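Durnden (film series)

Durnden is a series of low-budget horror films produced by Barnmont Pictures, made up of an original, three sequels, a remake of the original and a remake of the second sequel that pretends the first remake did not happen. The films concern a farming village in which something under the fields dislikes the villagers, a position many reviewers have come to share. 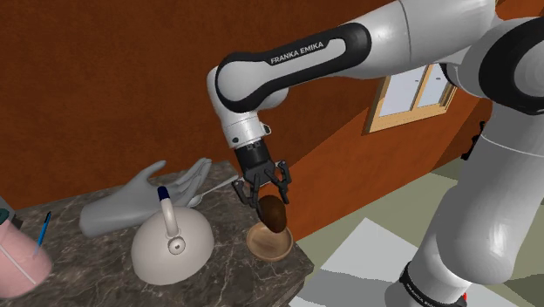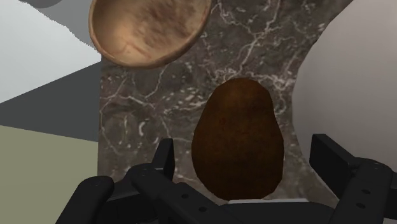
The original film was written and directed by Kamrul Chowdhury, who shot it in 26 days on a property belonging to his landlord. Its monster, known in the script only as the Root, appears on screen for less than two minutes, chiefly because the suit split along the back on the first night. Chowdhury had asked the effects shop, Karunaratne Models, for something "older than the church and angrier than the priest." What he received was brown and egg-shaped, narrower at the top and swollen below, much like the object between the open gripper fingers in the second picture, and fans have called it the Potato ever since. Barnmont fought the nickname through two sequels and then put it on a T-shirt.

Sequels

Durnden II moved the action to a boarding school, where a set was already standing. Chowdhury wrote the script but declined to direct, citing exhaustion. He directed a furniture commercial the same month. Durnden: The Furrow followed and is generally held to be the best of the sequels, mostly on the strength of its final reel, in which the village council votes on whether to be eaten. The motion fails on a technicality.

The fourth film, Durnden in the City, opened in March on 183 screens and closed on nearly all of them before the month was out. It contains the only musical number in the series.

Remakes

Barnmont sold a majority share in the property to the streaming service Mirkari, which announced a remake on 17th January. The announcement promised a "grounded" retelling. It ran 247 words and did not mention the monster. Chowdhury received a producer credit and, by his own account, a fruit basket.

The remake replaced the suit with digital effects and gave the Root a childhood. Viewers who had complained for years that the creature was barely seen now complained that it was seen at breakfast. Mirkari called the film a success and released no numbers.

The second remake, again titled The Furrow, returned to a practical suit and restored the council scene almost line for line. The vote was changed to a tie.

Reception and legacy

Critics have been kinder to the original with each passing installment. A fan petition asking for Chowdhury's longer cut gathered 301 signatures, two of them his. He has since said that the longer cut consists of the same film with the car ride left in.

See also

List of horror films set on farms
Monsters in film
Films remade more than once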